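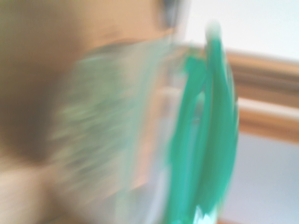 Wrist cam, mid-sweep. Teal loops right of center, wood rail behind.

September, notebook 6, Niltport bench. Started writing 7:40, coffee not working yet.

Going through wrist camera frames against the house rules before we let Tikkanen (the arm, not the building) go back to the shared bench. Pentti wants the rules as one page. Currently they are four pages and a sticky note. Notes as I go, will tidy later or Kadri will.

Rule 3, blur. Frame at top is the kind I mean. Everything streaked sideways, so motion is mostly horizontal across the view. Rail on the right still holds its stripes more or less. The close stuff is gone. Big tan shape on the left, could be a head or a face or a hand, I can't tell and I looked at it for longer than I want to admit. Under the rule as written ("operators shall check frames for persons") this passes or fails depending on who is looking. Tien-fu would pass it. I would not.

Proposed wording: if a shape near the camera could be part of a person, treat it as a person. No second guess. Goes in the person pile, gets the person handling, done. Dalva agrees, says the old wording came from the Cutden cell where there was a fence and the question never came up.

Second half of the same rule - the blur must not be counted as anonymizing. Had this argument in the spring with Onni and lost it becuase I had nothing written down. Writing it down. A smeared frame has neighbors. The one before or after might be sharp. So the whole clip goes in the pile, not the single frame.

Current set: 3,165 frames on the drive. 953 flagged by the sharpness check. The script only looks at the whole frame, one score, so a decent rail in the background can pull a bad frame over the line. Want a separate score for the near part. Onni to look, he wrote it. He says half a day. Put down two.

Rule 4, labels. Worst one for consistency. Three people labeled the same test batch and we got three vocabularies. For soft see-through things with a pattern: "bag", "wrapper", "cup". In a frame like this one the mottled green piece could be any of those and the labeler should not be made to choose. Add to the list:
unknown, flexible
unknown, rigid
unknown, see-through
And an "unsure" tick that can go with any label. Tien-fu worries people will tick it on everything. Fine, then we learn something about the frames.

Same for the teal. Strands or folds, bent over to the left going up. Ribbon, tubing, fabric, I don't know. If it is tubing it matters for rule 7 (loose lines inside reach), if it is ribbon it doesn't much. Kadri's suggestion: label by what it could do to the arm, so "could snag" yes/no, and let the material go. I like that a lot. Loops near a gripper = could snag, regardless. Put to Pentti.

10:15

Phone call, lost half an hour. Brilach want to know if our sheet can go in their handover pack. Told them not before it is one page and not before somebody outside this room has read it. They were nice about it.

Rule 5, speed. We have 80 mm/s as the cap whenever a person could be in reach. That is our number, from our own stop tests on this arm, and the sheet should say so. Last version just said "80" with no unit!! Dalva found it. Anyone copying that to another arm with a different controller could read it as percent. Units on every number from now on, and the name of the arm it was measured on.

Also the sheet needs to say who checks the cap is on. Now it says "ensure reduced speed is active". By who. When. Proposed: the person at the pendant reads it off the screen out loud before enabling, second person repeats it. Feels silly for the first week. Did it at Cutden and it stopped feeling silly.

Don't use the camera for any of this. Wrist cam is for the task data, it is not a safety device and must not be written up like one. I took out two sentences that sort of implied it was. One was mine. A view this close can be filled by whatever is nearest and you can't read distance out of it. Presence sensing stays with the floor scanner and the e-stop stays within arm's length of both people.

Rule 7, loose lines and soft stuff. Text now: "area to be kept tidy". Useless. Replace with:
Nothing soft or looped within reach unless it is part of the task.
If it is part of the task, write it on the run card before starting.
Clip or tape any line that crosses the work area.
Stop the arm before moving any of it by hand. Full stop, not hold.
That last one got a discussion. On Tikkanen, hold keeps the drives live and the light looks nearly the same as stopped. Onni wants a sticker. I want a sticker AND the line in the sheet.

Rule 8, consent and names. Short. Signed form before the first run, form number on the run card, no names in file names. Found 6 files with initials in them, renamed, told Dalva so she can fix the index. Asking again if the person changes task, Kadri's addition, keep.

Not done:
- rule 1 and 2, only skimmed. Rule 2 still points to the old pendant manual
- who holds the person pile and for how long. Pentti, need a real answer
- threshold for the near-part score, wait for Onni's numbers
- relabel the test batch with the unsure tick, same three people, compare
- sticker (Onni, ask about glue, the last ones fell off when the housing got warm)

14:30 addition. Pentti read it. Ok with 3 and 7. Wants "could snag" tried on one batch before it goes in. Says rule 4 is getting longer and the point was shorter. He's right, cut the examples and put them on the back. One page has two sides.

Printed draft is in the tray by the door, pencil only plase, I will type up the changes tomorow.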